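Finding out why a simulated robot goes straight through a door

This page covers one fault: the robot is told to pass a doorway, the log says the path is clear, and the base drives into the door leaf or out the other side of it. I had this for most of February with a mobile base in the Plokach simulator, running the Zedetia planner. The steps should work with other planners, though the menu names will differ.

You need a house layout with at least one hinged door, a robot with a depth camera, and a way to replay a run. Save a copy of the layout before you start. Step 4 changes the collision shapes and there is no undo.

Step 1. Replay the run and stop it at the first contact

Do not start from the log. The log is written by the planner, and the planner thinks everything went well. Open the replay, switch on contact events and step forward until the first one shows up. In my case it came 13 steps after the planner had reported the doorway as free.

If there is no contact event at all and the robot still passes through the wood, the door has no collision shape. Go to step 4.

Step 2. Compare the door angle in the two programs

Pause at the same step and read the hinge angle from the simulator, then from the planner's map. They should agree to within a degree or so. Mine did not. The simulator had the door swung out into the room and the planner had it shut flat in its frame, as it was when the layout loaded.
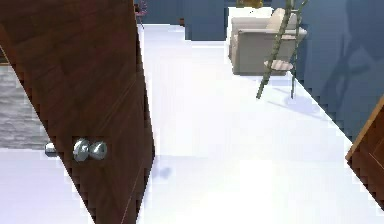 Kátia Meireles wrote in to say that she had the same mismatch, but the other way round: her planner believed the door was open and the base kept pushing against a closed one until the wheel motors tripped their limit. She found the hinge listed twice in the layout file, and the planner was reading the second entry.

Check for that before going on. Search the layout file for the hinge name. If it appears more than once, delete the entry that has no parent link, reload and read both angles again.

Step 3. Make the planner ask for the angle again

By default the planner reads movable parts once, at load. Open the map settings and find the refresh interval for joints. Zero means never, and zero is what it ships with. I set it to 50, which is in simulation steps, and the planner then caught the door every time it moved.

A shorter interval is safer but slows the run. At 30 my replays became too jerky to read. If the robot moves slowly you can leave it longer. If it opens doors itself, add a forced refresh at the end of the pull action as well, or it will plan its way out using the old angle.

Step 4. Look at the collision shapes

Turn off the normal view and show collision shapes only. Go to each doorway in turn and look for three things.

The door leaf should have a shape of its own, and that shape should move when you drag the hinge. If it stays behind in the frame, it has been attached to the wall. Detach it and attach it to the leaf.

The frame should be built from separate uprights and a lintel. Some layouts have one solid box across the whole opening, and then the robot refuses to go through even with the door wide open.

Knobs and latches can be left without shapes unless your robot grasps them. Mine does, so I kept a simple cylinder on each knob.

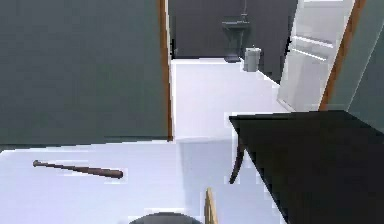

Small things on the floor need the same check. The Boström import script drops the shape of any object under a set height, on the grounds that a wheeled base can roll over it. A base with small front castors cannot. It tips, the depth camera points at the ceiling, and the planner sees an empty room. Set the minimum height to zero and import the layout again.

Step 5. Run the doorway test

Put the robot on one side, the goal on the other, and run it with the door closed, half open and fully open. Hưng Tô's test script does this and changes the starting position each time. I ran 185 passes. Before the fix a good many ended in contact. Afterwards two did, both with the door half open and the robot starting close to the hinge side.

Those two I put down to the safety margin, which was narrower than the arm when folded. Widening it cleared them.

If you use a real robot

Do not copy the settings to hardware until the half-open case passes. A real door can be moved by a person while the robot is in the opening, and a refresh interval that suits the simulator may be too slow for that. On our Clultum base the bumper stop is wired separately from the planner, and it should stay that way. Test it by hand, with the base raised off the floor, before the first drive through any doorway.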